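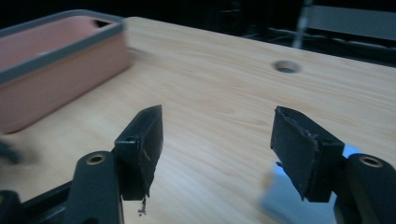

3.2 Building the hand-held gripper

Figure 2. View from the wrist camera of the hand-held gripper over the work table, with the two black fingers open and the pink tray behind the left one.

I built the gripper for this study on the same table I later recorded on, in the corner of the Skorkilier workshop (a shared space, so everything had to go back in a drawer by closing time). I'd wanted something I could hold in one hand, squeeze with a trigger, and later copy onto the Minirell arm without changing the fingers. That last part drove nearly every choice I made, and it's also where most of my evenings went!

The fingers are mirror images of each other. Each one has a flat rectangular pad on a rounded arm, and each arm has a brass-colored eyelet set into it. I went through a lot of pad shapes before settling on plain rectangles. Curved pads looked great on screen and were lovely on round things like bottle caps, but they were hopeless on flat washers, and flat washers are half of what people sort in a workshop. Plain pads also meant I could print a fresh pair while I ate dinner, and I did that more times than I'd like to put in a paper.

The pads in Figure 2 have some wear on them. You can see light scratches on the left one and pale scuffs along the upper rim of the right one, and there's a tiny bit of dark stuff hanging from the bottom of the left pad. I thought hard about whether to start every session with clean, new pads and decided against it. A finger that gets used in a real workshop gets chewed up, and I wanted the recordings to include that. The cost is that the look of the fingers drifts over the data set, so I saved a note of every pad change along with the recordings, and Section 5 comes back to what the drift does to the grasp detector.

3.3 The table and the tray

I recorded everything on one wooden tabletop. It's pale, with faint wavy grain, and it has a soft sheen that gave me more trouble than any other part of the setup. Under the overhead lights the shine moved as the camera moved, and my first detector (a small network I trained overnight and was far too proud of) happily reported parts where there was only glare. A cloth would have fixed it. I tried one and hated it — small screws sank into the weave and the fingers dragged it along — so I went back to bare wood and collected more examples instead.

There's also a round hole through the tabletop, the kind you run cables through, beyond the fingers in Figure 2. I left it open. The detector has to learn that a dark circle in the wood isn't a washer, and I'd much sooner it learned that at home on my table than in front of visitors.

The pink tray is the drop-off target in all of the sorting runs. I picked it for its color, plain and simple, as very little else in my parts bins is pink. Its place on the table changed from run to run, and I moved it by hand between runs with no real system. In a bigger lab I'd have used a random number generator and tape marks. For this build I moved it wherever my arm went, and I only checked afterward that the spots weren't all bunched up on one side.

3.4 Recording

A run starts with the fingers open and ends when the part has been let go over the tray. I recorded 600 runs for training and held back 20 for testing, using 16 kinds of small part. Trigger position and video are saved together by a logging script I wrote on top of Flovport, which crashed often in the first week and hardly at all after I gave it a decent power supply.

I didn't throw out the blurry frames. When you swing a gripper around by hand, things smear, and the tray is smeared in Figure 2 too. An early version of the filter dropped every frame below a sharpness limit and ended up dropping most of the fast reaches, so the model learned to move as if it were half asleep. With the blurry frames back in, it picked up speed again. The settings for the current filter are in the appendix, next to the print files for the Katayama version of the pads.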